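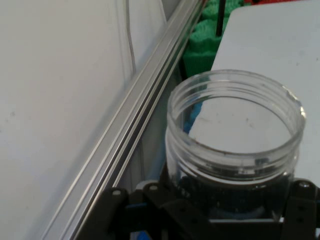 Keeping the Jars: A Talk with Hye-jin Yoon

Posted 14/06/2018

Hye-jin Yoon has kept empty jars for most of her adult life. For the past six years she has also run the jar shelf at Kolley, the refill grocery on the ground floor of the old Weidemann building. People bring in clean jars they don't need, and people who forgot theirs take one. There is no charge. I met her there before opening, while she was going through a crate that had been left by the back door overnight.

She works standing up, at a counter with a sink at one end. Each jar gets picked up, turned over, smelled and put in one of three places. She does this while talking and doesn't slow down.

"The first thing is the smell," she says. "If it smells like pickles now, it will smell like pickles in a year. With glass you can get it out. With plastic, most of the time you can't, so I don't spend a day trying."

Most of what comes in is glass, but clear plastic has been gaining on it. Nuts, candy, protein powder, cotton swabs and instant coffee all come in plastic jars with wide mouths, and Yoon has nothing against them. She gives them to families with small children and to anyone who carries their shopping home on foot.

"Glass is heavy," she says. "Fill four glass jars with rice and walk up the hill with them. Then tell me about plastic."

I asked what makes a plastic jar worth keeping. She ran her thumb around the neck of one.

"The threads. Feel that. They should be clean all the way around, with no flat places and no cracks. People look at the bottom of the jar and the sides, and they never look at the threads. But the threads are what hold the lid. If they're worn, the lid goes on crooked and you have moths in your flour."

The moths came up several times. She had an outbreak at home the first winter she bought grain in bulk and threw out everything in the cupboard, including a bag of buckwheat her mother had mailed to her. Since then she has put every new bag of flour or grain in the freezer for four days before it goes into a jar.

Lids are the larger problem. By her estimate, a third of the jars that come through the door come without one. Some people keep the lid because they think they will use it for something. Others recycle the jar and lid separately, then change their minds about the jar. Kolley has a drawer of loose lids under the counter, sorted by width, and Yoon would like it to be better sorted than it is.

"Chae-won did it properly in April," she says. "It lasted two weeks."

Chae-won Cho works the register on weekdays and was setting up the scale while we talked. She had measured every lid across the inside and written the size on it in grease pencil. The customers were the trouble, she told me. They take out five lids to find one that fits and drop the other four back wherever there is room.

"And they look the same," Cho says. "Two lids can be the same width and not fit the same jar, because one has a coarse thread and the other has a fine one. You can only find out by trying it. So they try it, and I don't blame them."

Yoon does not throw out a jar just for missing its lid. An open jar with a wide mouth is good for a lot of things, and she listed the ones in her own apartment: wooden spoons, clothespins, paintbrushes standing in water, the ends of balls of yarn, bread bag clips, coins. She has one by the stove for spent matches. Her neighbor starts tomato seedlings in them, with holes melted through the bottom using a hot nail.

"He does that outside," she adds. "It's a terrible smell."

For dry food without a lid, she has used a square of cloth and a rubber band, though only for things that will be eaten within the week. She doesn't trust it for anything sweet.

The washing takes up most of her time. Kolley asks people to bring jars in clean, and there is a sign on the door that says so, but clean means different things to different people. Yoon washes them all again. She uses warm water, plain dish soap and a bottle brush with a bent handle. She never uses boiling water on plastic, having lost a whole batch that way in her first month. They came out of the pot leaning.

"The mouth goes oval," she says. "You can hardly see it, and then no lid in the world will go on."

After washing she stands them upside down on a rack for an hour, then turns them right side up and leaves them open until the next day. The turning matters to her. Left upside down on a towel, a jar holds its damp air, and the inside never gets properly dry. Before a jar goes on the shelf she holds it up to the window. She looks for crumbs and specks on the floor of it, and for the ring of old powder that collects where the wall meets the base. If she finds any, it goes back to the sink.

Labels get their own treatment. Paper ones come off with a soak. The plastic ones leave glue behind, and for this she mixes cooking oil and baking soda into a paste, rubs it on and leaves it until after lunch. She has tried the orange-scented sprays and found that they work faster, but the smell stayed in some of the jars, and she was back where she started.

Damian Krajewska, who owns Kolley, was not in favor of the shelf at first. He thought it would turn into a dump, and for a while it did. When I reached him by phone he remembered a morning when someone had left 200 baby food jars in boxes across the entrance, most with food still in them.

"I wanted to stop it right there," Krajewska says. "Hye-jin said to give her the weekend. She washed them at home. I think she still has some of them."

She does. They hold screws and nails in the basement of her building.

These days there are rules. No jars that held anything other than food or dry goods. No more than 20 at a time. Nothing chipped. If the number on a plastic base can't be read, the jar isn't given out for food, and it goes instead to the art teacher, Do-yoon Wang, who comes by every second Friday with a cart. Yoon keeps a notebook of what goes out, with a line for each day and pencil marks in fives. Last year's total was 2811.

She showed me how she weighs and marks a jar for a customer. It goes on the scale empty, without the lid if the lid is not going to be on it at the register, and the weight is written on the base in permanent marker. Writing on the side is a mistake, in her view. Hands rub it off, and then there is an argument at the register over eleven grams of lentils.

I asked whether she ever gets tired of jars. She took the question seriously.

"I get tired of dirty ones," she says. "A clean one I like. I like the wide ones where you can get your whole hand in. You can wash it right, and you can get the last of the sugar out. The narrow ones, I don't know who designed those. You need a special spoon."

Her own kitchen, which I saw later that week, has far fewer jars in it than I had expected. There are two shelves, one deep and one shallow, and the shallow one is only for what she uses daily: rice, salt, dried anchovies, tea. Everything is in a jar with a straight side, so they stand close together. She doesn't label the fronts. On the inside of the cupboard door is a sheet of paper listing what was filled and when, going back to winter.

Her aunt, Sun-ja Woo, was visiting, and had opinions. Woo keeps her own dry goods in the bags they came in, closed with clips, all in one large tin.

"It's the same rice," Woo says.

Yoon did not argue. She was looking for a jar to send some home in, and had taken three out from under the sink before she found one with a lid that turned all the way. She filled it to just under the neck, wiped the threads with a dry cloth and screwed it shut.

The jar shelf at Kolley is open during store hours. Lids are especially wanted at the moment, in any width, and Cho asks that you please bring them attached to something.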